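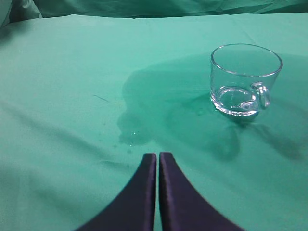
June 5, 2025

Mint tea day! I finally put the big glass mug to work, the chunky one from the flea market, and within the hour there was a lake on my green cloth. I don't even mind. I've been wanting to find out how that fabric behaves when it gets wet and now I know: it goes the most gorgeous dark teal, like the deep end of a pool. If I could buy it in that color I would make curtains.

The shape of the stain was so good I stood there looking at it when I should have been running for a towel. It had a big round lobe on the left like a cloud in a kid's drawing, and down along the bottom edge of it all these tiny beads sitting on top of the cloth, sparkling away. Didn't soak in at all, those ones. I poked one with a fingertip and it just rolled over into its neighbor and the two of them sank. Why do some of it drink right in and some of it sit up like that? Brigitta would know. She says it's something in the finish they put on new cloth and that it washes out after a few rounds, but she was on the phone and eating toast, so I may have missed part of it.

Anyway, the mug. I love this mug. It weighs a ton, all of it in the bottom, and the handle is thick enough for my whole fat-fingered grip. I had it standing on the cloth empty and it turned green all the way through, with the rim and the handle shining white. There's some kind of mark pressed into the glass near the bottom, and I've held it up to the window and tilted it every which way and can't read it. Brigitta tried with her reading glasses and said "could be a word, could be a bug." I paid 2 dollars for it. Two! The man wanted to throw in a gravy boat.

Cleanup, for next time, because I will do this again: blot first, don't rub. I rubbed the first bit, over by the fold, and only pushed it further along. Then I got smart and laid a folded dish towel flat on the puddle and leaned on it with both hands, and it came up beautifully. Moved the mug last, which was dumb. There was a whole second patch under it and down to the right that I'd been treating as shadow. After that it went over the porch rail with two clothespins and I gave it 20 minutes in the sun before I got impatient and went out to feel it. Still damp in the middle. Gave it another go after lunch and it was dry enough to fold. No ring that I can find, and I looked hard, with the lamp on and everything.

Rest of the day was nice too. Beans are up on the south side. Walked over to Nordin for bread and they had the seeded one left, the last loaf, so I took it even though I'd gone for rye. Brigitta Fuchs, queen of the crossword, finished the whole thing before dinner and was unbearable. I did the dishes and washed the mug by hand and dried it right away so it wouldn't spot, and it's up on the windowsill now between the basil and the radio.

I keep thinking about the cloth. I have enough left on the roll for a second one, and if I hem them both this weekend I can use one while the other's in the wash. Maybe do napkins out of the scraps. And I want to try cold tea in the mug tomorrow with a ton of ice and lemon slices, just to see it all through the glass. Need lemons. Also thread, the dark green, not the one I bought in October that looked right in the store and came out gray.

Mom's call is at nine so I'd better stop.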